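Section 8: Setting up an interfaith discussion board on Etolano

If your group has got this far, you already have an Etolano account and at least one person willing to look after it. This section covers opening a board where people of different faiths (and of none) can talk about the news, including the sort of news that makes tempers rise. Do have a cup of tea beside you -- it takes a little while, and it's much nicer done slowly.

1. Sign in as the board keeper and choose New Board from the side menu.

2. Give the board a plain name. The Vastham mosque and chapel group called theirs simply "Vastham Neighbours", and it has served them very well.

3. Under Who May Read, pick Members Only for now. You can open it to the public later on, but closing a public board again is a fiddly business. 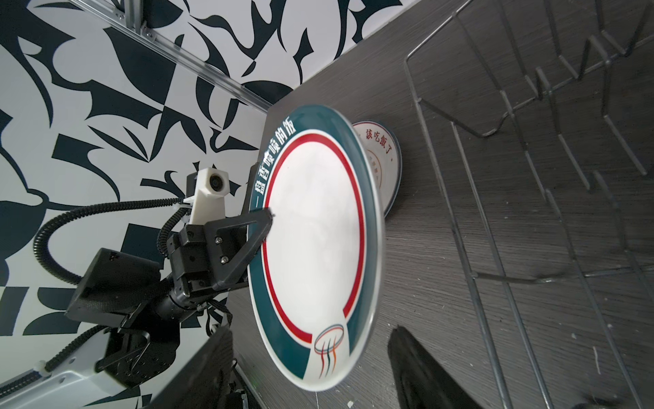 4. Under Who May Post, set the waiting time for new members to 2 days. They can read everything in the meantime and get a feel for how people speak to one another.

5. Paste your house rules into the Welcome box. Keep them under 397 words, as anything longer gets folded away behind a "more" button and hardly gets read at all.

Note: Boards moved across from the old Carkis system keep their former rules. Please look them over, as some still mention buttons that have gone.

6. Switch on Hold for Review for posts that link to cartoons, films or sermons. The post waits in your tray until you have had a look.
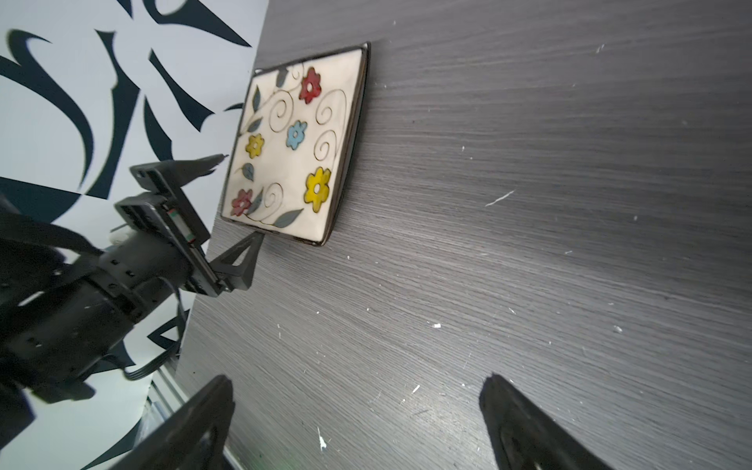

Written by D. Acheampong for the Etolano handbook
Last revised Wed 10 May

7. Add a second keeper, ideally from a different congregation from your own. Members take a held post far more kindly when both keepers have agreed on it.

8. Press Save, then post a short hello yourself so the board doesn't look bare.

Caution: Deleting a thread removes every reply in it, and we can't bring them back. If a quarrel has got out of hand, use Pause instead. It shuts the thread to new replies and leaves the old ones where they are.

Note: Once a board passes around 100 members, the daily email becomes rather long. Change it to weekly under Settings, Post and Email.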